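Clondari Extends Robot Floor Clearing at Pennington Site After Trial

PENNINGTON, October 25, 2023 – Clondari, a provider of workplace services, will continue using a mobile gripper robot for litter pickup at its Pennington site following a trial that began in April. The robot handles small loose items on hard floors. Wet cleaning, glass and anything above knee height remain with the day crew. 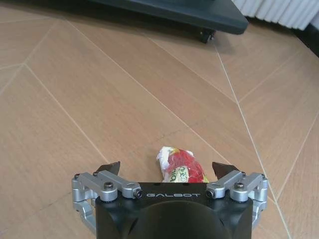

Under the previous schedule, each crew member walked the full floor twice per shift. The second walk has been dropped, and the time is assigned to restroom service and supply checks. All 7 crew positions are retained at the same pay grade. The trial covered 146 shifts and logged 233 requests for staff help, most of them for items lodged under furniture.

"The bending was the part my crew complained about," said Roman Wróbel, site supervisor. "They now spend more of the shift on work that needs judgment – and some of it on answering the robot's calls."

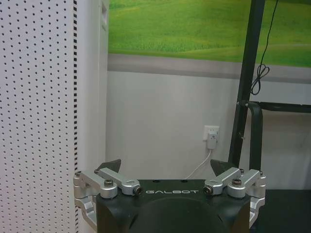
Route planning has also changed. Crew lead Lyle Kapoor marks areas the robot must approach at reduced speed and updates the map before each shift. Slow zones apply wherever cords are in reach, such as a white cable running down from a charger or adapter at a wall outlet, or a thin black cable looped beside a metal post. Staff may stop the robot at any time without supervisor approval.

Training takes one shift per employee. Questions on the program may be directed to Emmett Pettigrew, Clondari operations office.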